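문의 번호 251 / 놀이실 비품 정리
접수처: Billance 시설지원
대상: Hartley 놀이실, 구멍 뚫린 분류 상자

증상
10월 비품 점검 이후 분류 상자에 넣은 장난감이 자꾸 섞입니다. 상자마다 담을 종류를 정해 두었는데 정리가 끝나고 열어 보면 공과 블록이 같이 나옵니다. 큰 장난감은 구멍에 걸린다는 메모도 두 번 올라왔습니다.

확인한 내용
- 목록에 등록된 장난감은 34점, 분실 없음
- 상자 바닥 이상 없음
- 뚜껑 안내 스티커는 지난번 청소 때 떼어 낸 뒤 다시 붙이지 않음
- Ivalix 비품 목록에는 "소형 완구"로만 적혀 있어 종류 구분이 안 됨
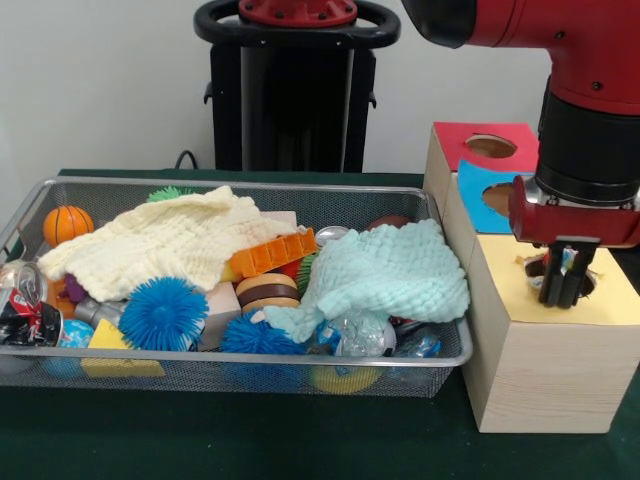
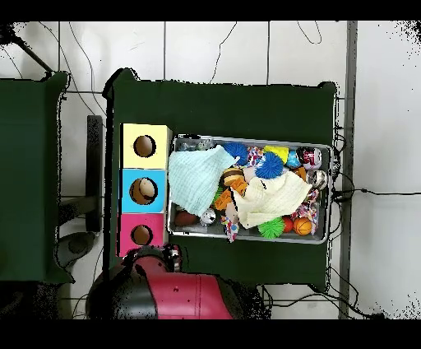

분류 기준이 너무 대략적인 것이 원인으로 보입니다. 현재 기준표는 "공", "블록", "기타"로만 나뉘어 있습니다. 돌기가 있는 파란 공과 농구공 무늬 공은 둘 다 "공"으로 들어가고, 햄버거 모양 장난감은 어디에 넣을지 적혀 있지 않아 담당자마다 다르게 넣고 있습니다. 천 종류도 항목이 없습니다. 바구니에 장난감과 천이 같이 담겨 있으면 밑에 깔린 작은 것을 빠뜨리기 쉽습니다.

조치
1. 천을 먼저 꺼내 접어서 선반에 따로 둘 것.
2. 돌기 공은 노란 상자, 무늬 공은 파란 상자로 지정. 음식 모양은 분홍 상자.
3. 블록은 상자에 넣지 않고 지퍼백에 보관.
4. 구멍에 걸리는 것은 억지로 누르지 말고 바구니에 남길 것.

8점만 골라 새 기준으로 시험해 보았고 섞인 것은 없었습니다. 전체 적용은 아직입니다.

추가 기록 (오후 2시)
Podurside 쪽에서 같은 기준표를 쓰고 싶다고 하여 사본을 보냈습니다. 스티커는 새로 주문해 두었고 도착하면 상자 앞면에 붙이겠습니다. 구멍을 넓혀 달라는 요청은 보류합니다.

상태: 처리 중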